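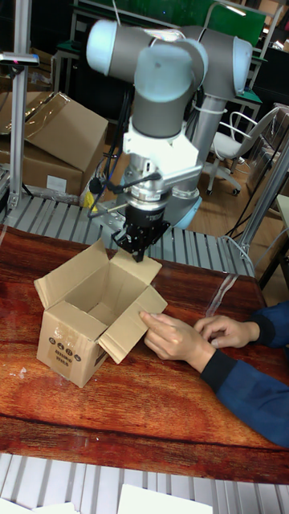
Stivora tries two grippers on open cartons

Packaging firm Stivora has begun comparing two grippers for its small-order packing line in Brovgate, with a decision due in June.

The trial uses one collaborative arm, set up at a table between two roller conveyors. The task is a dull one, which is why the company wants it automated: reach into an open cardboard carton with its flaps out, take hold of what is inside and lift it clear. Each gripper will get 352 attempts with the same mix of cartons.

Kamrul Nanayakkara, who is running the tests, said the flaps had caused more trouble than the contents. "A carton on a drawing has four straight sides. A real one has flaps that spring back at you, and the fingers catch on them on the way in."

A person holds the front flap down by hand in the first round. A later round will be run with no help, using a simple clip fixed to the table.

Short fingers, small boxes

The first gripper is a parallel-jaw type supplied by Tiltier. The second, from Ozoliņš, has longer fingers and opens wider, but it is heavier and the arm has to move more slowly with it. Swapping one for the other takes around 65 minutes, most of it spent on the cables and on teaching the arm its positions again.
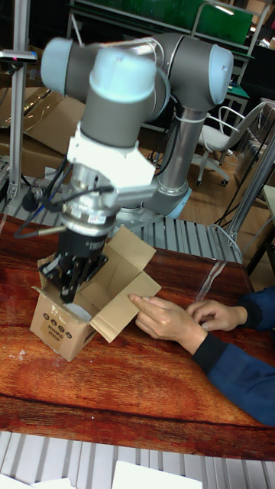
What happens next

Testing of the Ozoliņš gripper starts on Saturday, when the line is quiet. Both sets of results will be judged on missed grips, damage to the carton and time per lift.

Ka-ming Shek, who manages the Brovgate site, said price would count too, though less than down time. "If it stops twice a shift and someone has to walk over, we have gained very little," she said.

Stivora has not said how many arms it would buy if the trial goes well.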